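Plidier, kit de recambio para pinzas paralelas: revisión tras 14 semanas de uso

Puntuación: 3,5 sobre 5
Versión revisada: juego completo (dos dedos, tornillería, galga de reglaje y licencia del simulador)

Compramos el kit para la celda de paletizado ligero, donde la pinza original acumulaba holgura en la guía y cerraba descentrada. El fabricante, Plidier, lo vende como sustitución directa. Lo es en lo mecánico. En el reglaje hay que poner más de lo que dice el manual.

Montaje

El cambio de dedos lleva 20 minutos con la celda consignada y el aire purgado. Los tornillos vienen con fijador aplicado, así que conviene presentar ambos dedos a mano antes de apretar ninguno. Apretamos en cruz y en dos pasadas. La galga entra bien en el dedo izquierdo; en el derecho roza con la cabeza de un tornillo y hay que inclinarla un poco. Defecto menor, pero en julio seguía igual en el segundo juego que recibimos.

Puesta a cero

El procedimiento del manual pide cerrar la pinza en vacío y guardar esa posición como referencia. Con dedos nuevos funciona. Con la guía usada se obtiene un cero distinto según el sentido de aproximación. Nuestra secuencia quedó así: abrir al máximo, cerrar sobre la galga a velocidad reducida, repetir 12 veces y guardar la mediana. Desde entonces la deriva no ha vuelto a dar alarma.

Simulador

La licencia incluye Rekov, que carga el modelo de la pinza y permite comprobar aperturas y orientaciones antes de tocar la celda. Las texturas de pared y suelo que trae por defecto son chillonas y no se parecen a ninguna nave, aunque se cambian desde el menú de materiales. Lo útil es la vista desde la muñeca: con los dedos abiertos se aprecia enseguida si la orientación de aproximación es razonable. No simula la holgura de la guía, y por tanto no sustituye al reglaje con galga.

Mantenimiento

Limpieza de guías en cada cambio de turno, grasa Lachance en capa fina una vez por semana. Con más cantidad arrastra polvo de cartón y el cierre se vuelve irregular. Las caras de contacto se limpian con paño seco. A las 14 semanas el desgaste es casi nulo en las puntas y visible en los asientos de los tornillos, que habrá que vigilar.

Frente al juego equivalente de Stumeck, que montamos en la celda contigua, el de Plidier se desmonta antes y tiene peor documentación. El de Stumeck no incluye simulador.

A favor: montaje rápido, recambios sueltos disponibles, vista de muñeca en Rekov.
En contra: galga mal resuelta en el lado derecho, procedimiento de cero insuficiente para guías con uso.

Para una celda nueva lo compraría sin cambios. En una con horas, pediría también la guía.

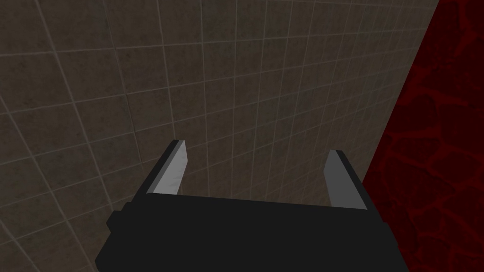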